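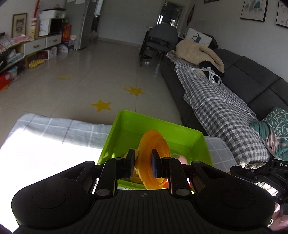

Rolgate Forums > Home Builds > Grippers and End Effectors
Thread: Handheld pair, pivot slop and thin toys
Started August 2026
Page 1 of 1

tilebench
Member, Home Builds

Second round on the handheld pair. Both units are together and working. I've been running them in the living room, sorting toys in and out of a green plastic bin, and I have three problems in order of how much they bother me.

1. Slop at the fingertips. The linkage is the Zimska parallel pattern with small pins at every pivot. Each pivot feels fine by itself. Added up, I get 2 mm of side play at the tips. On a block it doesn't matter. On a ribbed suction-cup toy held edge-on it does, because the disc wants to roll out as soon as the tips shift.

2. The body is wide. Two of them over one bin means I have to come in from different sides or they knock into each other.

3. Sun. In the morning the play mat goes nearly white in the recordings and the grid lines get very faint. The translucent orange toys also light up where the sun goes through them, and my edge tracker loses the outline.

Not looking to start over. The bodies took me most of March and I like how they sit in the hand. Mostly want opinions on number 1.

hexkey_drawer
Member

What are the pins running in? If it's a printed hole straight onto a pin, that's your play right there. I did the same linkage and reamed every hole, then put in flanged bushings. Took an evening. Most of the slop went away.

tilebench

Straight onto the pin. I drilled them to size after printing. I have bushings from the Akpan kit but they would need bigger holes, and the arms are not very wide at the ends.

hexkey_drawer

Make the arm ends wider then. You only have to reprint the arms.

gantry_goat
Senior Member

I would not bother with bushings. With 4 pivots a side you will still have stack-up, just less of it, and in six months you'll be back here. The parallel linkage is the wrong choice for a hand tool. Use a rack and a linear rail. The fingers stay square, and the play is whatever the rail has.

hexkey_drawer

A rail adds weight right where he doesn't want it. I built one. It was stiff and my wrist hurt after one session. Linkages are fine if the pivots are made right.

gantry_goat

Mine weighs less than my cordless drill. It depends on which rail you buy. The cheap wide ones are heavy, sure.

tilebench

I've held a rail version and didn't like it. The squeeze felt draggy near the closed end, and that's where I do all my work with small parts. Staying with the linkage for this pair.

Will redraw the arm ends tonight. The other question is whether I should preload them. A light spring across the two arms on each side would take the play up in one direction.

lowgear
Member

Preload works, I do it on mine. Keep the spring weak. If it's strong you feel it through the grip and you start squeezing harder than you need to. It also won't help with side play if the slop is along the pin. For that you want a thin washer on each side of the arm. Check which direction you have before you print anything.

To check: close the tips on something stiff, hold the body still against a table, and push one tip sideways, then fore and aft. Write down both.

tilebench

Good point, I only measured one direction. Will do both.

quietlathe
Member

On number 3, hang a bedsheet over the window or lock your exposure. Auto exposure on pale tile is always going to jump around when you tilt the tool down into a dark bin and back up.

tilebench

Exposure is locked. That's part of the trouble, I set it for inside the bin and the floor blows out. I'd also like it to work in normal daylight with the normal mess, couch and blankets and everything. If I close the room up I'm only testing the closed-up room.

quietlathe

Then set it for the floor and let the inside of the bin go dark. You can lift shadows later. You can't get back a mat that has clipped.

gantry_goat

Agree with that one.

lowgear

The see-through toys are a separate issue though. I dropped edge tracking for anything translucent and just track the fingertips. If the fingers stop closing before they meet, there's something between them. Good enough for sorting.

tilebench

I log the opening already, so that's easy to try. Thanks.

Results of the push test on the first unit: side play 2 mm as before, fore and aft less than half that. So it's mostly along the pins, and washers come first. I ordered a bag of 16 from Zarden, enough for both units.

hexkey_drawer

Do the bushings while you have it apart. You'll have every pin out anyway.

tilebench

One change at a time. If I do both I won't know which one fixed it.

hexkey_drawer

Does it matter which one?

tilebench

It does to me, I want to write it up for the plans.

borrowed_vise
New Member

What length of pin are you using? I'm about to cut mine, and the Zimska drawing doesn't leave any room for washers.

tilebench

It doesn't. I cut mine long and trimmed the ends. Leave 6 mm extra and take it off once the stack is together. File the ends or they'll catch your fingers.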